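SPEAKER NOTES - "What I saw at the open day"
Evening slot, 15 minutes plus questions. Water on the lectern. Don't drink it during the Clalow bit, you always rush afterwards.

OPENING

Wait for the door to stop banging.

Start with the coach. I went to the Dultance open day in February, along with 84 other people, most of whom were there for the lunch. The lunch was a baked potato. I mention it now so that the catering question doesn't come up at the end like last time.

Hands up who has been to a robot demonstration. Now hands up who saw the robot do the thing in the brochure. (Pause. Let them laugh. If they don't laugh, go straight on.)

WHY I WENT

We strip old office machines at Clalow. We do it with screwdrivers and a radio. Every year a supplier tells us a robot will do it for us by next spring, and every year I go and look, because I like a day out.

This time there were 4 demonstrations on the sheet. Steinbach had a pallet stacker, very smooth, very loud, and it stacked pallets. Kindomex had a sorting belt with a queue in front of it, so I can report on the queue. The third was a film. I'll spend the rest of my time on the fourth, the arm and the desktop computer, as it's the only one that looked anything like our Tuesday bench.

(No - say "our bench". Half of them don't know the rota.)

THE ARM 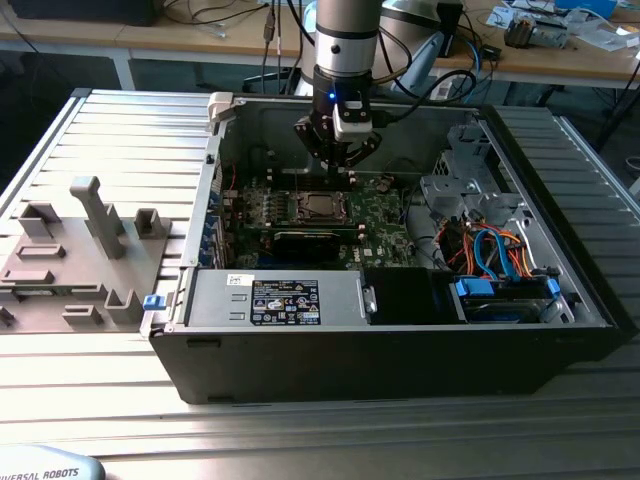 I stood at the rope for a good while. What struck me first was how slow it all was. If you've only seen robots in adverts you expect sparks and a drum beat. Watching this was closer to watching someone park a caravan. I found I was holding my breath, and so was the man beside me, who had only come over to ask where the toilets were.

The slowness is the interesting part, so don't hurry it. A person working inside a computer is feeling the whole time. You know the lever is up because your thumb has told you. You shift a cable with your little finger and don't even notice you've done it. All of that has to be given to the machine some other way, and you only see how much there is when you watch it being done without thumbs.

Point for the bench people: a computer case is a rotten place to work. Sheet metal on all sides, cables wherever the last person left them, and the part you want is in the middle. We grumble about it daily. I felt a certain fellowship.

QUESTIONS FROM THE ROPE 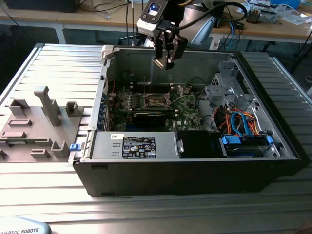 Somebody always asks whether it'll take our jobs. Somebody did, within a minute. The answer we got was a long one with the word "journey" in it. I wrote down "no, or not soon" and underlined it, and I think that's fair.

Better question, from a woman with a pushchair: what happens when the next computer is a different make? There was a silence I enjoyed very much. Then we were told that every new model means a fresh round of setting up. I'd like you to remember that when somebody waves a price list at you. Our skip has never held two matching machines in its life.

I asked what happens if it drops something. "We pick it up." Best answer of the day.

(If running late, skip to WHAT I'D BUY.)

THE TABLE

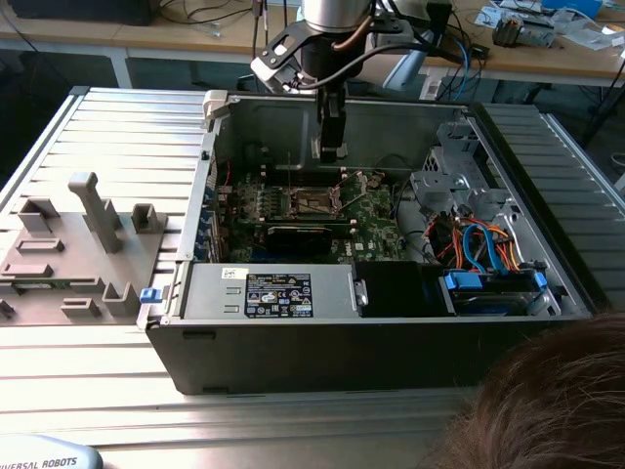 People forget to look at the table. I did too, until my second time round, when my feet hurt and I'd stopped being dazzled. The arm gets the applause, but a lot of the thinking had gone into where things sit. Look to the left of the computer, at the grey printed plate with its blocks and slots and the tall post, and the thin strip of green circuit board lying in one of the slots. Now picture our bench, where a part goes wherever there isn't a mug. I came home and put out some 4 ice cream tubs with labels on. They lasted until the following week, when one went back to being for ice cream.

WHAT I'D BUY

Not the arm. Sorry to anyone from Dultance who has come along. I'd buy the plate, or get one printed, and bolt it down so it can't wander off.

I would go again, though. I'd go earlier, before the coach parties, and take a sandwich. If you get the chance, stand by the slowest machine in the building and stay there. The fast ones have been rehearsed to death.

Thank the hall. Remind them the sign-up sheet for next year's coach is by the urn, and that it leaves at 7.30 whether or not they're on it.

Take questions. Repeat each one for the back row.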